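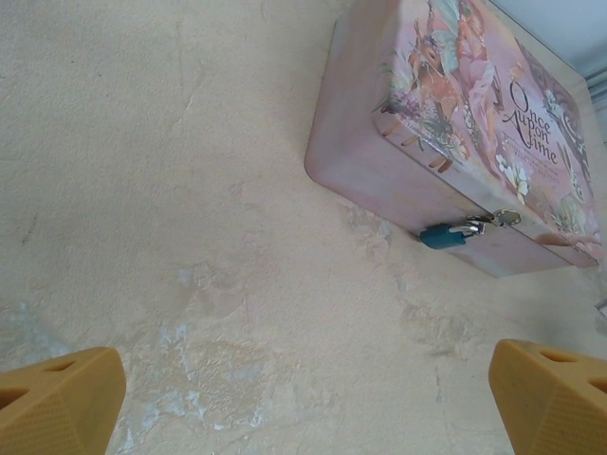 A commenter on my May post wanted to know if a plain tin keeps loose tea as well as a canister with a clamp lid, and if the Pralia canister is worth the extra money. I bought one and used it for six months next to the tins I already had.

The Pralia holds 200 grams of a rolled oolong and less of anything fluffy. The lid has a silicone ring and a wire clamp. It closes firmly and takes two hands to open, which gets old at six in the morning.

For black tea I could not taste a difference. I kept a Naltesa breakfast blend in both for 60 days, and the cups came out the same. Green tea was another matter. The batch in the tin went flat in the second month, and the one in the canister still smelled grassy.

Jasmine is the problem. The ring holds on to the scent, and washing it in warm water with baking soda only helped some. I ordered 2 spare rings from Redodari and now keep one for scented teas only. They fit, though the second was a little loose.

The paint on the base chipped early on — mine sits on a stone counter — and the label holder is too narrow for the Mokoena labels I use.

Buy it if you drink green tea slowly. If you finish a bag of black tea in a few weeks, any tin with a snug lid will do. Keep it away from the stove.

Posted 22 November 2021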